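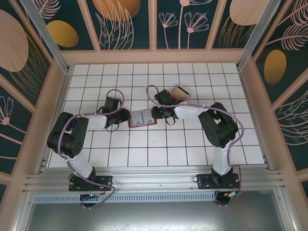 4. Setting up the Brastholm pitching machine for batting practice

Read this section fully before you connect the power. It is for coaches and for the person who feeds the balls. Players should stay behind the net until step 7 is finished.

4.1 Placing the machine

1. Choose a flat place. On grass, put the rubber mat under the three feet.
2. Open the legs until each one clicks, then tighten the leg knobs by hand. Do not use pliers.
3. Measure the distance from the ball exit to home plate and write it on the session card.
4. Place the protective screen in front of the feeder. The ball exit must look through the opening and not touch the net.

Note: The machine moves a little during the first balls. Check the leg knobs again after the first bucket.

4.2 Adjusting speed and height

5. Turn the speed dial to 3 and switch on. Wait until the sound of the wheels becomes even.
6. Feed one ball with no batter at the plate. If it arrives low, turn the height screw a half turn to the right and feed again. Repeat until the ball crosses the strike zone.
7. Lock the height screw with the Clostus clip. Now the first batter can come.

CAUTION: Never put fingers in the feed tube, also when the wheels look stopped. Switch off and pull out the plug before you remove a ball that is stuck.

CAUTION: Do not mix leather balls and dimpled balls in the same bucket. They leave the wheels at different speeds and the batter cannot expect it.

Note: For curve balls, see section 5. The wheel settings of the older Trisum model are not the same, please do not copy them.

4.3 After the practice

8. Turn the dial to zero before switching off.
9. Clean the wheels with a dry cloth. Spare wheels have part number 155, the clip has part number 159.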